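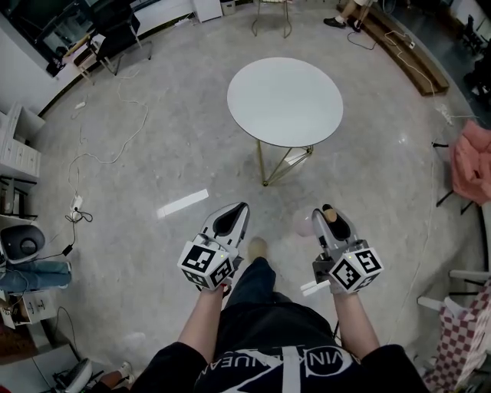 Room safety checklist, room 907
Dorano Studios, Kotberg building
Checked by: Marisa Grasso
Second check: Guido Gatti
Month: April

Mark each line OK, FIX or N/A. Comments go under the line they belong to.

FLOOR AND WALKWAYS

1. Floor clean and dry
OK. Gray floor is polished and gets slick after mopping. Let it dry before the room goes back into use.

2. Cables clear of walking routes
FIX. Long white cable loops across the floor to the power strip on the left side. Run it along the wall and clip it. Same comment as last time.

3. Nothing stored on the floor
FIX. Folded denim on the floor beside the fan-type appliance. Move to a shelf or take home. Also keep clothing away from anything with a motor or vents.

4. Clear space between door and center of room, at least 60 inches
OK. Guido measured.

ELECTRICAL

5. Power strip undamaged, not chained to another strip
OK. Casing has no cracks. Would prefer it off the floor. Bracket requested.

6. Adapters and plugs
FIX. Small black adapter at the end of the black cable lies loose. Unplug when not needed.

7. Appliances switched off at end of day
OK at 6:15 p.m.

8. Outlet covers in place
OK, except one behind the white drawer cabinet. Could not reach it. Check when the cabinet is pulled out.

FURNITURE

9. Round white table steady, no sharp edges
OK. Leaned on it from four sides, no tipping. The gold wire base has angled legs, so watch your toes. Supplier's limit is 100 lb, no sitting on the top.

10. Chairs
OK. Metal-leg chair checked for loose screws. Black office chair rolls freely. G.G. tightened the seat bolt.

11. Drawer units closed when not in use
OK. The low one is at shin height. Load the bottom drawer first.

12. Small wooden table
OK. Keep it out of the doorway.

EXITS AND EMERGENCY

13. Door opens fully
OK.

14. Extinguisher tag current
OK. Caputo did the service.

15. Boxes and deliveries
FIX. White box by the far wall has no label. Ask Durer office if it is theirs.

Items to fix: 2, 3, 6, 15
Recheck in about two weeks. Items 5 and 8 to be looked at on the same visit.

M. Grasso
G. Gatti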